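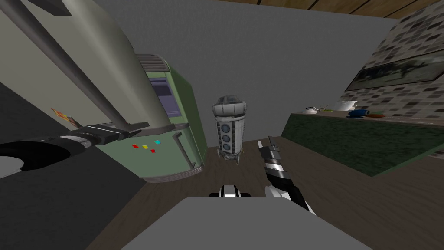 Reply from Eketti, second floor: You sent the October walk-through back with eleven comments, and nine of them were about the same door. Can we please just fix the door?

The door is item 4. It has its own line this time, and plenty of room underneath.

Hurkirell Annex, semiannual walk-through
Date: 16 March 2023
Mark each item OK, FIX or N/A. "Sort of" is no longer accepted.

EXITS AND STAIRS

1. Exit signs lit, both faces. OK
Comment: The one by the mail slots hums. Humming is allowed.

2. Emergency lights stay on for the full 90 minutes on battery. FIX
Comment: North stair gave up at 15. New battery ordered from Allik, who say it is on its way, as they said in October.

3. Stairs clear, top to bottom. FIX
Comment: Two boxes of holiday lights on the second landing, labeled "temporary." The label has faded.

4. Stair doors close and latch without help. FIX
Comment: Three latch. The east door closes most of the way and then thinks it over. Wedge removed again. A new wedge, nicer than the old one, was in place by lunch.
Comment, second floor: The wedge is there because the door slams.
Comment: It slams or it doesn't latch. Pick one and put it on the work order.

FIRE EQUIPMENT

5. Extinguishers hung, pin in, needle in the green. OK
Comment: Tag 359 was missing from its hook and was found holding open the supply closet. It is back on the hook. See item 4 for our general feelings about doors.

6. Pull stations not blocked. OK
Comment: The coat rack has been moved. It has moved back before.

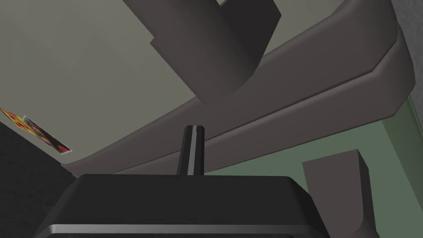

Building Safety Team, Hurkirell Annex

ELECTRICAL

7. No extension cord plugged into another extension cord. FIX
Comment: Copy area. A cord into a strip into a cord, feeding one desk lamp with no bulb.

8. Panel doors shut, space in front kept clear. OK

9. Space heaters have a tip-over switch. N/A
Comment: Everyone on the first floor says they don't have one. It was very warm on the first floor.

KITCHENS AND RESTROOMS

10. Hot water at the tap no higher than 120 degrees. FIX
Comment: Up to 130 at the kitchen sink. Poduval Plumbing will turn down the mixing valve. Until then, sign posted. Sign is already wet.

11. First aid box stocked. FIX
Comment: Plenty of eye patches. No bandages.

12. Floor mats flat, edges down. OK

OPEN WORK ORDERS
East stair door, closer and latch
North stair battery
Kitchen mixing valve
Bandages

Send corrections to the team mailbox. Remarks about the parking lot go to the parking lot people.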